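# Zelamix two-arm teleoperation set (simulated)

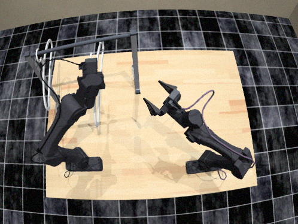

*Overhead view of the bench in simulation, left gripper closed, right gripper open.*

Demonstrations of two-arm tasks, recorded by remote control in a simulated cell. An operator moves a pair of small leader arms by hand and the two simulated arms follow. No scripted or planned motion is included.

Maintainer: Shufen Wan. Operators: Azlan Sitompul, Bienvenido Sarmiento, Zahira Kwok. Loader and checks: Prasetyo Santoso.

## Contents

| Item | Value |
|---|---|
| Episodes | 2,440 |
| Held-out episodes | 77 |
| Tasks | 5 |
| Operators | 3 |
| Action space | joint position targets, both arms, plus gripper opening |

The held-out episodes are part of the total. They are listed in `splits/held_out.txt` and should not be used for training or for picking checkpoints.

## Tasks

- `reach_far`: bring one gripper to a marked point beyond the centre of the table. The other arm stays still.
- `meet_centre`: bring both grippers to a shared point and hold.
- `cross_low`: move the right arm low over the table while the left arm is raised.
- `swap_sides`: exchange the end positions of the two grippers without contact.
- `home`: return both arms to rest from any of the end poses above.

None of the tasks involves picking up an object. Grippers are opened and closed on cue in `meet_centre` and `swap_sides` so that the gripper channel carries some signal. In the other tasks the operators were left to do as they liked with it, and the values there should be treated as noise.

## Scene

Both arms are mounted along the near edge of a wooden table. A grey metal overhead frame stands on the left side, with one vertical post coming down on to the tabletop. The frame is a fixed collision body. It limits how far the left arm can be raised in some poses, and operators learned to go round it in different ways, so expect more than one path to the same goal.

The cables on the arms are drawn but have no mass and do not collide. Shadows are rendered. Floor and wall textures are the same in every episode, and a policy trained on images alone may well latch on to them. Zornberg, the scene package, has a switch for random textures, but it was off for all recordings.

The overhead camera has a wide lens and straight lines bow towards the corners. Images are stored without correction. Lens values are in `camera/overhead.yaml`.

## Recording

1. The operator places the leader arms in the rest pose and presses the left pedal.
2. The simulator matches the follower arms to the leaders. Recording starts when the joint error falls below the limit in `config/sync.yaml`.
3. The operator carries out the task.
4. The right pedal ends the episode. A double press discards it.

Discarded episodes were deleted at source and cannot be recovered. Episodes in which an arm touched the frame were kept and carry `contact: true`. Filter on this field if you need clean motion.

The leader arms have no force feedback. Contact can only be seen on the monitor, and the operator usually reacts late. The push against the frame before the correction is real input and has not been trimmed.

## Layout

```
zelamix/
 episodes/
 <task>/<episode_id>/
 overhead.mp4
 states.parquet
 actions.parquet
 meta.json
 camera/
 config/
 splits/
```

`left` and `right` follow the overhead image. The first release had them the other way round in `actions.parquet`; the October release fixes this. Check `meta.json` for `side_order: image` before mixing files from both.

## Known problems

- Leader joint readings sometimes jump at the start of an episode. The loader drops these samples unless `keep_head=True` is set.
- Zahira's episodes use a lower leader scale than the others. Her hand motion maps to smaller follower motion, and the episodes run longer. The value is in `meta.json` under `leader_scale`.
- `home` is easier than the rest and lifts any average taken over all tasks. Report it separately.
- Nothing here has been tested on physical arms. Joint limits in Chauke, the simulator build used, are wider than the limits we would set on hardware.

## Use

Replay an episode before training on it:

```
python -m zelamix.replay --task cross_low --first
```

If the replayed arms drift from the video, the physics step does not match the one in `config/sim.yaml`. Send other faults to Prasetyo through the Ploltia tracker, with the episode id and the loader version.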